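Fluvton (laundry arm)

Fluvton is a workshop-built robot arm for handling household linen, developed in a shared workshop by Uwe Brandes and Nandini Nair.
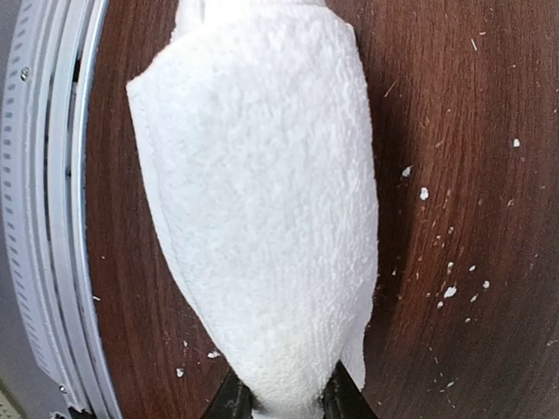
Why does Fluvton use two fingers instead of a suction cup?

Terry cloth lets air through, so a suction cup cannot hold a seal on it. Two fingers closing on a bunched edge or corner need no seal, and they work on damp cloth as well as dry.

Design

The arm has six joints and is driven by hobby-grade servos with metal gears. The base is a steel plate weighted with sand - an early version on a plain board tipped over at full reach. Both fingers are matte black and can be changed without removing the wrist. A small camera at the wrist looks out past the fingertips. Its position was moved twice, as the first bracket struck the rims of round appliance openings.

Control

Motion is handled by Zurum, a control program written by Munther Smadi. Zurum limits motor current during a grip and stops the arm if a joint lags its command by more than a set amount. Grip points are chosen from the wrist camera. The program looks for a narrow or folded part of the cloth and approaches it with the fingers open.

Testing

Towels were used for most of the early work, as their weight and stiffness vary less than those of clothing. The test log kept by Seidu Essien lists 1316 grip attempts, of which 1033 ended with the cloth held for the full 30 seconds. Most failures came from the fingers closing on a single layer and slipping off. Fitted sheets were dropped from the test set in October.

Limits

Fluvton does not fold. Lint collects at the finger pivots and has to be brushed out by hand. Dark cloth on a dark surface is often missed by the grip finder, and a fix based on a second lamp - listed in the build notes as Ametepe - remains unfinished.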